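Tidying the workroom: what would you do with the top of the purifier?
Posted in Small Spaces, Jan 16, 2021

tretberg_fan
Finally started on the workroom and I'm having so much fun!! Plain bucket for trash, wiped the desk, next up is the tall white cabinet on casters. Stuff keeps landing on top of it.

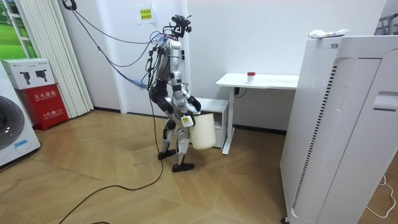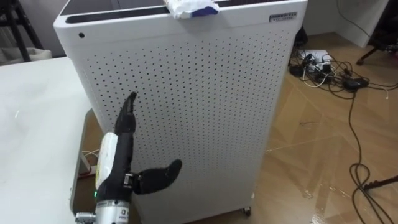
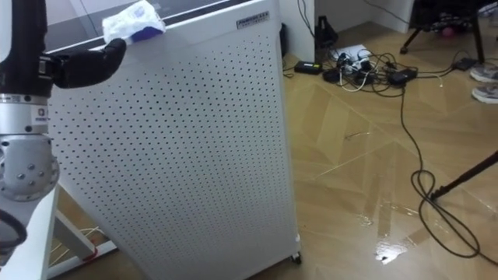

the perforated cabinet, the top with the packet in this one

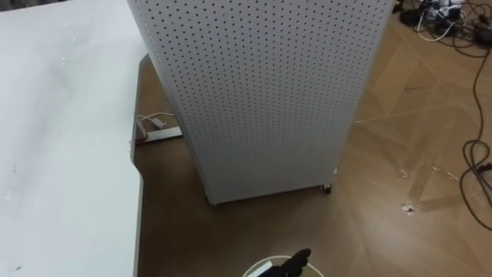 Do you leave the top of an air purifier clear?
Keep it clear, and keep the holes in the side panels open too, so air can get through.

kuddale19
Love that herringbone floor! I'd roll the cabinet out and sweep under it, mine had 2 socks and a Renlow catalog behind it.

soylu_shelf
Disagree on clearing the top. A packet of tissues up there bothers no one, I've had mine on the rim since October.

kuddale19
Until it slides over the front and covers the holes...

soylu_shelf
It weighs nothing! I'd worry more about the tabletop, those scuffs need a melamine sponge.

tretberg_fan
Ooh, trying the sponge tonight. Tissues are moving to the desk, sorry soylu! Any tips for getting old tape marks off the planks? I have 6 more to do by the door

kuddale19
Warm cloth first, then a plastic scraper, go with the grain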